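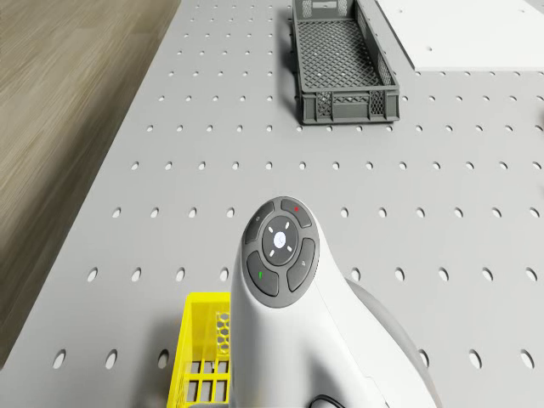
Why bother building the whole room in a simulator before drilling a single hole in the real one?

Mostly the ceiling. Holes in a rented workshop ceiling are very hard to take back, and I wanted to know where the arm could reach before I asked for permission to make any.

So that's where February went. Kokeck (the project, still a silly name, still not changing it) is now a table, an arm hanging over it, a load of kitchen stuff, and none of it exists yet except as files on my laptop. Well, the mugs exist. Not those mugs. I own mugs.

Quick catch up for anyone who missed the last post. We've got a corner at Padex, the shared workshop behind Stelgate, down past the kiln people. Low-ish beams, decent light, one double socket. The plan is an arm that clears a table into crates. Everyone said bolt it to the bench. I had a go with it on the bench in the sim and it hogged the one bit of table I needed, plus it kept reaching over its own stuff to get at the far side. Flipped it upside down, hung it over the table, much happier. Took an evening to get the joint limits behaving again as I'd flipped the model but not gravity. Arm fell up. Very calm about it too, just drifted off through the light panel.

The tabletop is all holes, on purpose. The real one will be perforated sheet from Nnaji, the metal place, who do offcuts if you ring before ten in the morning and don't mind a bent corner. In the sim the holes were a pain. First version I cut every one of them as proper geometry, 3,391 of them, and the physics just ground to a halt. Now they're there to look at and the solver thinks it's one flat slab. Should of done that first.

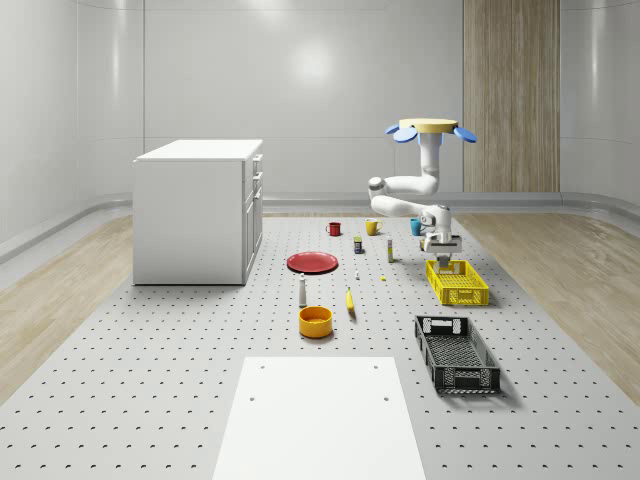

and the other thing that ate time was the crates. I'd made the walls solid as far as collisions went, which is fine until you want the fingers to go in past the rim and pinch one side. They'd stop dead in mid air. Looked haunted. Rebuilt the crates as a bunch of thin boxes, floor plus walls, ugly but the gripper can get down inside now and close on an edge.

Joana Bastos came by one evening to look at the mount drawings and ended up doing the object list instead. Her rule was no two things that grip the same way. Which is how we got a banana, a bowl, a flat plate, small bottles, mugs with handles. The plate is a swine. Flat on the table there is nothing to get hold of, the fingers just skate across the top or shove it along. I've a half idea about sliding it to the edge of the table and taking it from there. Haven't tried.

Mugs are better than I expected. By the rim, straight down, one finger inside. Handles I am leaving alone for now.

Ran the bowl and banana over and over last week while making tea. Bowl is fine if you come at the rim. Banana depends entirely which way round it's lying, when the wrist comes in along it instead of across it you get a spinning banana.

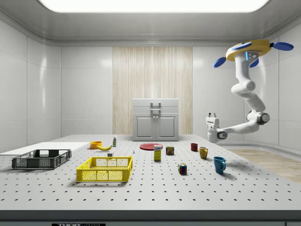 ## Bits I changed after the first week

- Mount moved 20 cm towards the back wall. Before that the elbow came down right over the mugs when it reached left.
- Two crates, was one. Sorting is more fun than dumping and it shows up bad placing straight away.
- Friction on everything turned down. I'd had it so high that things stuck to the fingers after they opened. Lovely results, all lies.
- Lighting: one big panel overhead. Workshop has tubes so this is wrong, will fix.
- Walls are still shiny white. The real walls are breeze block. Not fixing that, I like it.

The cupboard at the back does nothing at all by the way. It stands roughly where the shared paint store is and I needed something there to bump into.

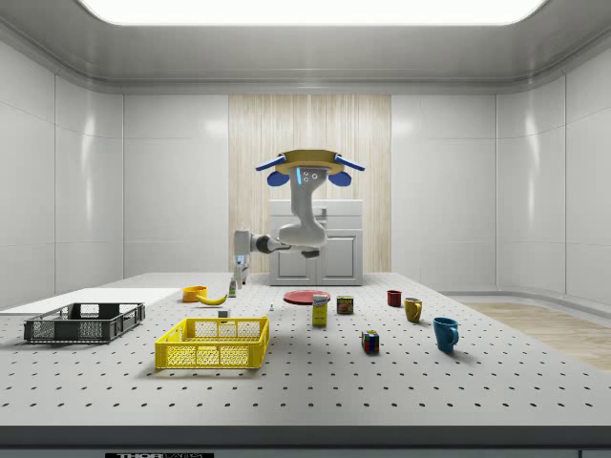

*Page last changed: February, late evening (fixed the mount offset, I'd put it in mm)*

Still to do. Write down the bolt pattern properly and get it to whoever looks after the beams at Padex, with the weight, and something about what happens if it shakes. Ring Nnaji about the sheet. Joana wants a cable run sketched before any of that and she's right, at the moment my cables politely don't exist.

Also need to try it with things put down at random. Everything so far has started where I placed it, tidy, with gaps you could drive a bus through. Joana's kitchen table does not look like this and niether does mine.

If you've hung an arm off a timber beam, comments are open, I would like to hear about wobble. More when the sheet turns up.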